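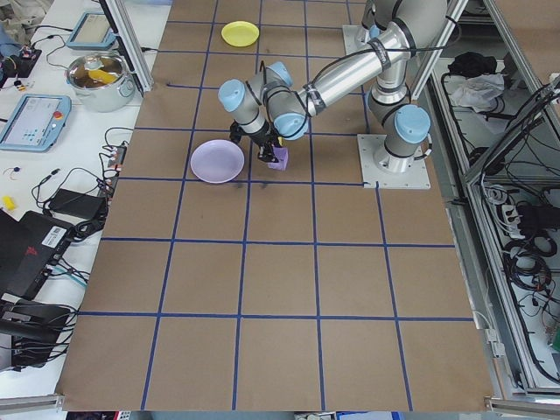
How a Robot Arm Puts a Cube on a Plate

Picking up a cube and setting it on a plate takes you a second or two, and you do not have to think about it. A robot arm has to be told how to do every part of the job. Students in the Kasska robot club work on this task from September until the end of the school year.

What are the parts called?

The stiff pieces of the arm are links. The places where the links turn are joints. In the picture, four of the joints have light blue caps. The joints close to the gripper are the wrist. The gripper is the hand of the robot, and this one is black and has two fingers. It is holding a small purple cube just above the paper.

The arm rises from a square metal plate bolted to the table. If the base moved even a little, every position stored in the program would be wrong.

Why is there tape on the table?

The blue tape divides the brown paper into cells, like the squares on a map. The club names each cell with a letter and a number. A student can then say "move the cube from C4 to C3" and everyone knows which two cells are meant. The robot does not read the tape. It uses coordinates, which are numbers that tell how far to go along the table, across it, and up or down.

How does the arm know where to go?

One way is to teach it. A student uses a teach pendant – a tablet wired to the robot – to move the arm to a position and save it. The saved positions are called waypoints. A simple program for this task has these steps:

1. Move above the cube.
2. Go down and close the gripper.
3. Lift the cube.
4. Move sideways until the cube is over the plate.
5. Go down, open the gripper, and move up again.

Step 4 needs the most care. A round plate with a raised rim can be bumped by a cube that is carried too low.

What happens if something goes wrong?

A teach pendant has a red emergency stop button. Pressing it stops the arm. Club members learn to use the button before they learn anything else, and they keep their hands off the table while the arm is on.

How many tries does it take?

Last year the club ran the program 1,000 times and wrote down each result. Rosalie Imhof, who was 12, kept the log. The cube ended up on the plate in 93 of every 100 tries. Most of the misses came from a cube that was turned at an angle when the fingers closed – a problem the club is working on now.

Words to know

Waypoint: a position saved in the robot's program.
Coordinates: numbers that describe a place.
Gripper: the part of a robot that holds things.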